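Furkero Fight Night needs amateur boxers for its September card at the Prumton gym. We have 23 spots and up to 70 people who told us at a party they'd be great at this.

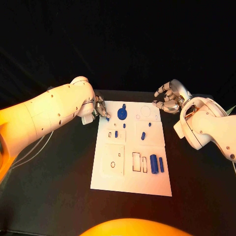 Bouts are three rounds, matched by weight and by how honest you are about your record. We'd like you steady under the lights, with your hands out in front of you like the pair over that white board — lower is how people lose teeth. Headgear is provided. Courage is bring-your-own. 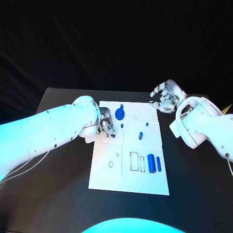

Iara Garrido asks whether southpaws get paired together. Only if they annoy us. Write to Estela Saavedra at the front desk before 6 p.m.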